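Visit Report: Boersma Sorting and Returns Center, Burkwood

In August our working group visited the Boersma returns center in Burkwood, where used toy building sets are sorted for resale. The visit was hosted by Mieke Van den Broek, head of operations. The site employs 41 people, 20 of them on the sorting floor.

Until last year all sorting by color was done by hand, in shifts that staff described as hard on the neck and wrists. The company now runs Truvex cells for part of this work.
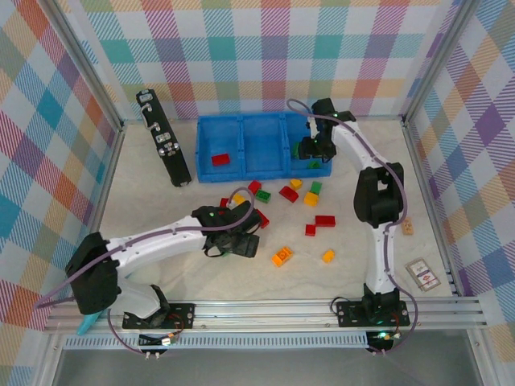 Staff on the sorting floor were trained over 6 weeks. Most now prepare batches, check finished trays and handle damaged parts. Pay grades were reviewed at the same time, and two employees moved to the maintenance team.

Grip remains the main concern of the operators we met. Parts vary in size and wall thickness, and a hold that suits one may mark another. A hollow yellow-orange piece between the yellow fingers, one edged with a ribbed black strip, shows how little room there is for error. Operators record each dropped part in a shift log.

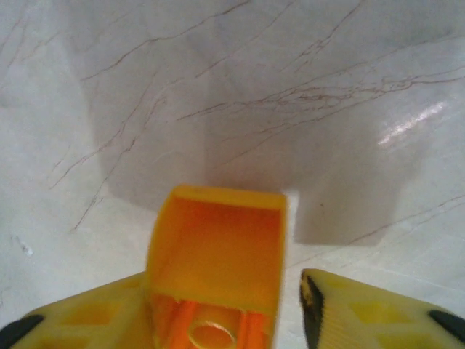 Responsibility for the cells rests with the floor team. Each operator may stop a cell at any time, and no reason has to be entered. Batches are mixed on purpose – with red, green, yellow and orange bricks lying loose before the blue bin – and operators decide which mixes are suitable.

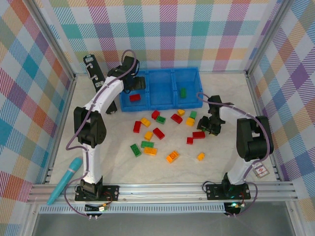
Some employees told us that they miss working side by side at the long tables. Management has agreed to a shared break at 10:30 and will review the rotation plan with the Urau site.

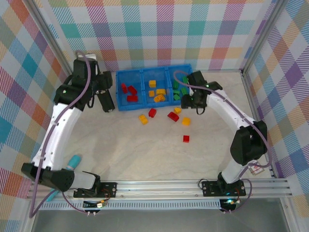 Blue tray with red, yellow and green blocks in separate compartments, Burkwood.

We thank Ms. Van den Broek and the floor team for their time.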